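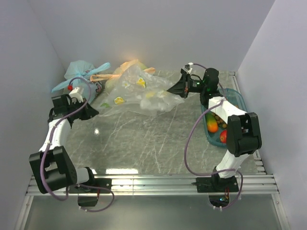 *A clear plastic bag with a lemon print, on a marbled gray tabletop.*

# The Speaker in the Kitchen Learns to Forget

3 February 2019

Ollness, the company behind the Skundo line of voice-controlled speakers, will begin deleting stored recordings on a fixed schedule this spring. Under the new policy, audio captured by a Skundo unit will be held for 100 days and then erased from the company's servers, unless the owner has chosen a shorter period. Until now, recordings were kept for as long as the account remained open.

The change follows a difficult January. A software update sent to the second-generation Skundo altered the way the unit listens for its wake word, and a number of households later found fragments of ordinary conversation in their account history. The company withdrew the update and restored the earlier version within 2 days. It has declined to say how many units were affected.

"We had built a history page that very few customers opened," said Elli Kauppinen, who directs privacy engineering at Ollness. "When people did open it, they found material they had never intended to send us. The page was working as designed. The design was wrong."

Kauppinen's department had proposed a limit on storage before the January update, according to an internal memorandum the company shared with this magazine. The memorandum runs to 158 numbered paragraphs and deals mostly with retention. Its argument is that recordings lose their value to the engineering staff quickly, while the risk of holding them does not decline at all. Several of its recommendations, including a physical switch that disconnects the microphone, were set aside on grounds of cost.

The switch is now back under consideration. The present Skundo has a mute button, but the button is controlled by the same software that manages the microphone, and a fault in one may affect the other. A mechanical switch would cut power to the microphone directly. Ollness expects to decide before the third-generation model goes into production. 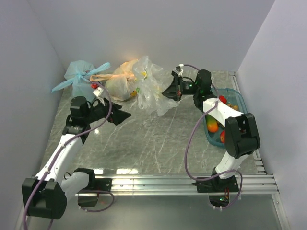 Rival manufacturers have taken different approaches. Frade, whose speakers are sold largely through telephone companies, processes a limited set of commands on the unit itself and sends the remainder to its servers. Timers, volume, and lights can all be handled without a connection. The arrangement restricts what the speaker can do, and reviewers have complained of slow responses to longer requests. Frade maintains that its customers accept the delay.

Vundmont, a smaller firm, allows its customers to store recordings on a drive in the home. Setup is demanding, and the company acknowledges that most buyers leave the standard settings in place.

That pattern is familiar throughout the industry. Privacy controls are commonly placed several menus deep, and owners who accept the first settings offered seldom return to them. Kauppinen said the new Ollness policy was written with those owners in mind. The 100-day limit will apply automatically to existing accounts, and no action will be required. Customers who wish to keep their recordings longer will not be given that option.

Some questions remain open. The policy covers audio but not the written transcripts produced from it, which Ollness uses to improve recognition of regional accents. Transcripts are separated from account names before review, although addresses and telephone numbers spoken aloud may still appear in the text. The company says it is testing a filter to remove them and has not set a date for its release.

Owners will be notified of the changes by e-mail and through the Skundo app. The revised terms will be posted in full before they take effect.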